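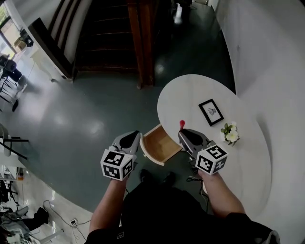

Black short-sleeved shirt with small logo, black trousers

How to keep black work clothes black?

Posted by Toivonen on February 4, 2022

Good day to everyone. At my new job we must wear black from top to bottom, the shirt with short sleeves and a small logo in light thread. I received 3 shirts and I bought the trousers by myself. After some weeks of washing, the oldest shirt is more gray than black, mostly at the collar and under the arms. The trousers are still good.

I wash everything at 40 degrees with normal powder, together with jeans, and then I use the dryer in the basement of our building. The label inside the shirt says cotton and polyester but the numbers are already washed away. Is it possible to bring the color back, or can I only save the new ones? I would also like to know if dye from the store will spoil the logo. The company takes money from the salary for an extra shirt, so I prefer to try something at home first.

Thank you for your patience with my English.

Jordan Hebden

I worked many years in the laundry of a hotel in Erkthorpe and we had the same trouble with the waiters' shirts. Please turn the shirt inside out before washing, close the buttons if there are any, and choose cold water. Use a liquid detergent for dark colors. Powder does not always dissolve in cold water and it can leave a pale dust in the fabric, which looks like fading. So first wash your gray shirt one time with no detergent and an extra rinse. Maybe part of the gray will go away.

Jeans have heavy cloth and metal buttons, and they rub the shirt during the whole wash. Wash them separately. The dryer is also hard on black cotton – hang the shirts inside the room, away from the window.

About the dye: the common kind colors the cotton and leaves the polyester almost as it was. The logo is a question of the thread. Polyester thread normally stays light, but cotton or rayon thread will take the color. If you don't know which thread it is, I would not dye a shirt that belongs to the company. For the collar, check also your deodorant and sun cream, they leave a film which a little dish soap can remove before the wash.

Pideck

vinegar! half a cup in the rinse. my mother does it with all black things

Dondesska

I tried the vinegar and did not see a difference, and the rubber parts of the machine do not like it if you do it often. What helped me was to ask for 2 more shirts at the beginning and wear them in turn, so all of them become old with the same speed. Ask also your supervisor how long a shirt must last. In my company they exchange it for free after one year, but it was written only in the contract and I found it very late.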